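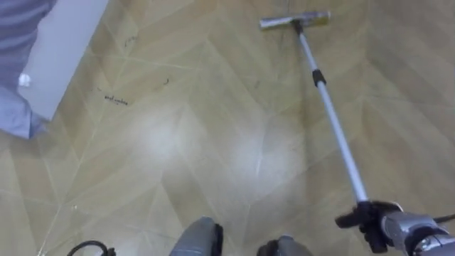
September 24, 2023

Slept until eight. Rain before that, I think, as the steps were dark when I went out for the bread. Oatmeal, coffee, the last of the plums Irén sent over. They were past eating fresh so I cut the bad parts off and stewed the rest with a little sugar.

Spent the morning on the choir parts. Norbert wants the Halász piece for the December concert and the only copies we have are the old ones from Koststead, photocopied so many times that the alto line is a smear from page 4 on. I recopied three pages by hand at the kitchen table. It is slow work. I had the slurs wrong in the second system and had to start that page over. Jerome says there is software for this and he is right, but I would have to learn it, and the concert would be over by then.

Called Győző at eleven about the hall. It is ours for the concert if we pay the deposit by the end of the month. The deposit has gone up to 200. He thinks we should pay it and stop looking. I agree. The church in Tanier is cheaper but the heating there is bad and the basses complained for weeks last time. We have 2,810 in the account, so the money is there. I told him I would write to the others tonight.

Lunch was soup from the freezer. It was labeled lentil and it was split pea.

Walked to the river after. The path by the boatyard is closed again, so I went the long way past the allotments. Somebody has pulled out all their beans already and left the poles standing. Saw Ilari on the bridge with his bicycle. His knee is better. He has been asked to sing the solo in the Katell setting and doesn't want to do it, and would I tell Norbert. I said he should tell him himself. We talked about his daughter's move for a while and then he had to get on.

Home by four. Practiced my own part for half an hour with the piano. The jump to the E is still flat when I come at it from below. If I breathe before the word and don't try to carry it over, it is better, but Norbert asked for the carry. I will ask him about it at rehearsal.

Wrote the email about the deposit. Irén answered in a few minutes and said yes. Nothing from the others yet.

Ate eggs and toast with the stewed plums after. Too much sugar. Read two chapters of the book about the lighthouse inspectors and had to go back over the second one, my mind was on the hall.

Tomorrow: bank, post office, the rest of the alto pages. Ask Jerome if he still has the black folders.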